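Home | News | Interviews | Labs | Subscribe

December
By Nyokabi Nyaga

Sena Akolgo has spent most of the fall swapping grippers on the same arm. She runs handling tests at Brenier, a small packaging integrator, and the job this season was to choose between two candidates, the Flestlow and the Lorente.

"The Lorente is stronger on paper," she said. "We don't need strong. We need something that can get hold of a box that's lying at an angle and not skid off it."

Each gripper got 80 attempts per item. Akolgo and her colleague Fuseini Fiadzo kept the arm, the controller and the wrist camera the same throughout, and changed only the fingers.
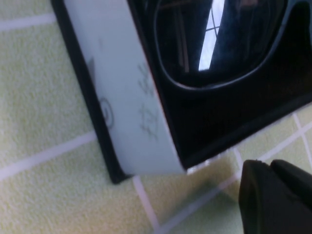 Glossy surfaces gave them the most trouble. "The camera sees a reflection and the software thinks it's an edge," Akolgo said. "Fuseini wanted to cover the window. I said no — customers have windows."

They lowered the exposure instead. On shiny boxes, the Flestlow missed 6 times and the Lorente 8, a gap she calls too small to argue over. What settled it for her was changing finger pads, a job that takes one screw on the Flestlow.

Fiadzo is less sure. "I'd still take the Lorente for anything heavy," he said. "She knows that."

The two do agree about the controller, an older Drokano unit that drops its connection if it is left on overnight. Akolgo restarts it every morning before she does anything else. A replacement has been requested, and she expects to hear by Friday.

3234 views | 6 comments | Share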